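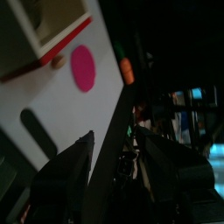 A gripper at work on a white panel, with a toy carrot behind its top edge.

Write the rule down before the robot moves

By Trinidad Castillo
16th April
12 comments | 70 shares

I love house rules. I mean the dull kind, typed in a large font and taped up at eye level, with somebody's handwriting in the margin where the first version got it wrong. I have worked with robot arms for long enough to have read a great many of them, and I think they are the best writing our field produces. I'd like to see far more of it!

The big published standards matter, and I'm glad that people with more patience than me sit down and argue over them. But a standard is written for everyone, and the person standing next to a moving arm is in one particular room with one particular set of objects. Somebody has to carry the general idea the last few feet. At Stakari, where I spend most of my week, that last bit is a two-page sheet we call the Lencho (it was the name of the folder, and it stuck).

The first line says that one person calls the start, out loud, every time. The second says you name the object before the fingers close on it. New people find this silly for a day or so. Then they find themselves saying "carrot" in a clear voice in front of their coworkers, and after that it's just how the work goes.

I'm fond of the naming rule because it does so much for so little. A white surface with a slot in it, a knob and a bright pink dot can be three different targets to three different people. If I say "go for the dot" and Kam-wah Cheng is thinking about the knob, we'd both like to find out while the arm is still. Kam-wah wrote most of the second page, and her rule is that any nickname for a part goes on the sheet or gets dropped. We had a part called "the biscuit" for months and I still couldn't tell you which one it was.

Toys deserve a mention too. I've heard people say that practice work with play food and small household things doesn't need the full procedure, and I disagree with that about as strongly as I disagree with anything. The fingers close just as hard around something cute. Keep your own hands out of the reach area, keep the stop button where you can hit it without looking, and do it the same way whether the thing in front of you is a toy or a sheet of glass.

Where I part ways with some friends is on length. The sheet at Clendus, which I was shown last October, runs to 100 rules, and they're proud of it. There are some gems in there! Rule 12 says that anyone who changes the lighting has to tell the operator, and I copied it straight into ours the next morning. A wrist camera can be looking at a brightly lit surface with near blackness just past it, and a lamp switched off across the room changes what the operator has to go on. But I asked three people there to recite any five rules and got a lot of looking at the ceiling.

So my plea is for short sheets, changed often. Date each change, and initial it. If a rule hasn't come up in a year, ask the newest person on the team whether they understand it, and cut it if they don't and the rest of you can't explain why it's there. Leave the safety lines alone unless everybody who works near the arm has had a say.

And swap them! We traded ours with the Flullinum team in the spring and got back a page full of pencil notes, half of them better than what we'd had. Their sheet has a line about clearing the floor behind the operator's chair, which had never crossed our minds. It's on page one now, right under the naming rule, in Kam-wah's handwriting until I get around to typing it up.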